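Meireles Kitchen Words

A small word list and sentence collection about home cooking, in Portuguese, Finnish and English. Version 3.

What is inside

The collection has 600 short sentences from recipes and kitchen talk. Each sentence exists in the three languages and has one key word marked, for example a verb like "knead" or "steam", or the name of a tool. 300 of the sentences were written by Nayara Paiva and Odair Quintana in Portuguese first. The other half was written by Vilho Miettinen in Finnish first. The English was made by all of us together and corrected by Natanael Rezende.

Files

sentences.tsv: one sentence per line, with id, language, text and key word
words.tsv: the key words with a short meaning
notes.txt: remarks on difficult translations
pictures: a folder with pictures for the topics

The files are in UTF-8. The columns are separated by tabs, please do not open them with a program that changes tabs to spaces.

Topics

The topics are bread, soup, steaming, frying, storage and cleaning. Steaming is the smallest topic, with almost 70 sentences. It was also the hardest one for Finnish, where the same verb is used for things that Portuguese keeps apart. The entries for "bun" and "lid" were changed in February after a discussion with Emerson Tavares, and the old forms are kept in notes.txt. 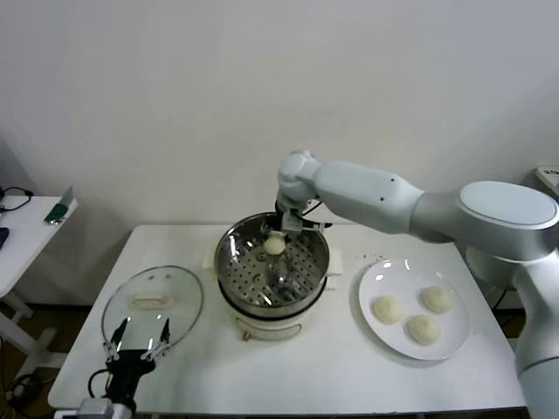
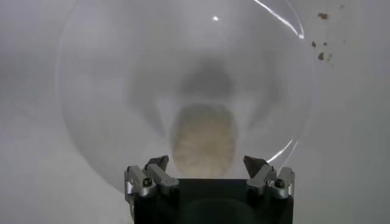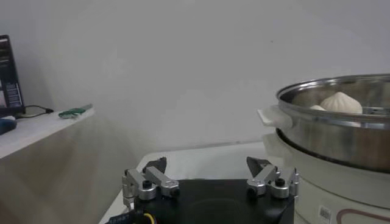

Pictures for the topic "steaming". First and third: steamed buns and a stainless steel steamer. Second: a clear plastic bowl.

How to use it

Read sentences.tsv line by line. Lines with the same id belong together. If you need only one language, filter by the second column (pt, fi or en). The Tellum reader loads the file without changes. For Woltau you must first remove the header line.

Known problems

Some Portuguese sentences use words from Brazil only. A reader from Portugal will understand them but would say it in another way. In the topic "frying" the key word is sometimes marked without its ending. We know this and will repair it in the next version.

License and contact

Free for teaching and research. Please name the collection when you use it. Corrections are welcome in the issue list, one correction per issue, with the sentence id in the title.

Last change of this file: 03/05/2023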